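Keeping the hand running at Drusden

Dzintra Rebane starts work on the arm before anyone switches it on. She wipes down the fingers, bends each joint by hand and listens.

"If a joint is dry you hear it before you feel it," she said. "It's a small tick. I do the thumb last because the thumb does the most."

Rebane looks after one machine at the Drusden workshop in Starkerville, a silver arm with a black jointed hand. Its job for the past season has been tidying: picking soft toys off a bed and putting them in a basket. She was hired for the electrical side and took over the mechanical upkeep in November.

Plush is harder on a hand than people expect, she said. Lint works its way into the knuckles, and a soft toy gives no clear signal when it has been gripped.

"A block pushes back right away. With a stuffed pear you close and close, and the motor current creeps up. We set the limit too high at first and wore out a tendon."

That tendon was replaced at cycle 2818. The service interval had been 4000 cycles, copied over from an older hand that handled boxes. Rebane has kept the 4000 figure for the wrist and moved the fingers to a check every morning. 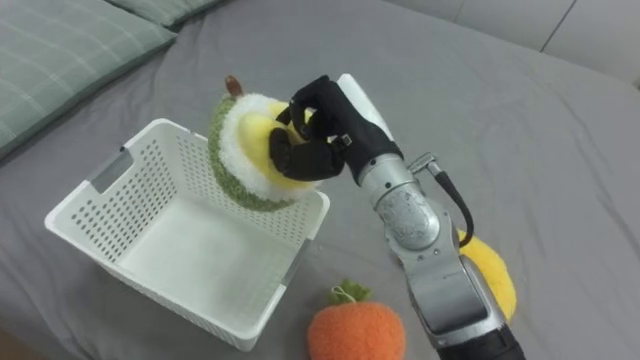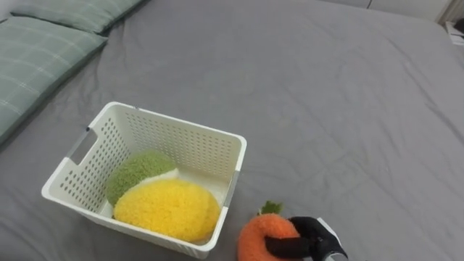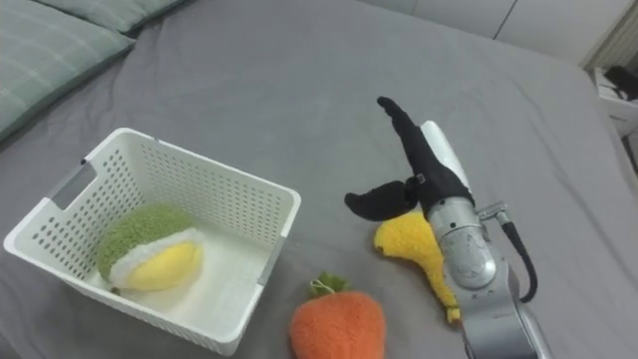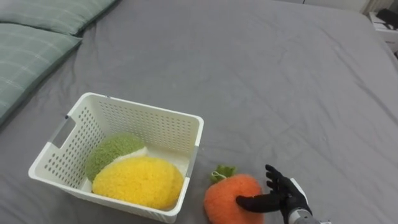

Fruit toys, a white basket and the Drusden hand on the gray sheet.

By Joyce Rweyemamu
Starkerville

The cable gets a look every morning too. It leaves a small connector by the wrist and hangs in a loop along the forearm. Rebane wants enough slack for a full turn of the wrist and no more.

"Too tight and it pulls on the connector. Too long and it drags on the bedding. I mark the right length with tape and then I check the tape."

Setup takes her 4 steps. She homes the arm, opens the hand all the way, touches the thumb to a toy to see that contact registers, and runs one slow pick with her palm on the stop button. If the slow pick goes badly she starts over from homing.

The basket has its own place on the bed, left of the arm. Wrinkles in the sheet bother her less than they used to. She smooths it once at the start and leaves it alone.

The finger coverings come from Ploltlow, a supplier two towns over, and she keeps a spare set in a drawer. Changing them all takes her most of a lunch break. She has asked for coverings with a closed seam at the knuckle, where most of the lint gets in.

Asked what she would fix next, Rebane named the connector bracket.

"The screws back out. I've put thread lock on them twice. I want a different bracket, and I've sent in the drawing."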